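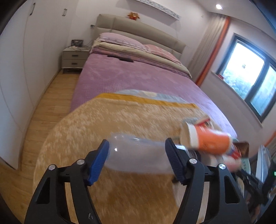 Gripper comparison: first findings from the household trials

The Handling Group has completed the first part of its comparison of finger pads for the hand-held gripper. The work was carried out in a furnished bedroom, with everyday articles set out on the floor beside the bed, and was led by Jintana Thongsuk with the assistance of Garba Effiong.

Members will recall that the group had been asked to choose between two kinds of pad before any further units are ordered. The first is the smooth pad supplied by Starklow, which has been in use since April. The second is the ribbed blue pad made by Marwat. Both fit the same black linkage fingers and are held by the same screws, so that a change of pads can be made without returning the tool to the workshop.

Each pad was used for 30 grasps on each of the chosen articles. A grasp was recorded as good if the article could be lifted clear of the rug, held level and set down again without slipping. Clear plastic containers were included at the request of Alun Bowen, whose team has found them difficult both to hold and to pick out in the camera view. With the smooth pads, 19 of the 30 grasps on the plastic container were recorded as good. The ribbed pads did better, and the failures that remained were mostly caused by the operator closing the fingers too near one end.

The group also noted that quick movements of the hand blur the view of smaller articles lying to the side. Operators are asked to pause briefly before closing the fingers. Abenezer Tefera is looking into whether a shorter exposure setting would be of help in rooms with a bright window, and will report separately.

Paper cups presented a different problem. They are easily gripped but just as easily crushed, and the smooth pads had to be closed harder than was wished in order to stop the cup from turning. With the ribbed pads a lighter grip was enough. An upturned cup, held by its sides with the base uppermost, proved a useful test of this, as any bending of the wall can be felt at once through the handle.

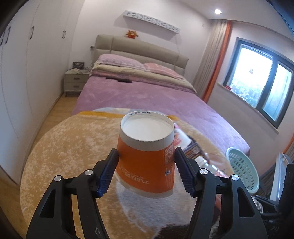

Next steps

The ribbed pads will be fitted to all hand-held units as they come in for service. The smooth pads should be kept — they remain the better choice for thin card and for cloth, where the ribs tend to catch.

A second part of the comparison will look at the Volturier controller, which allows the closing force to be limited in advance. Panagiotis Begović will arrange the sessions and would be glad to hear from any member who has experience of it. Requests to borrow a set of the ribbed pads should be sent to Jintana Thongsuk, stating the unit to which they will be fitted.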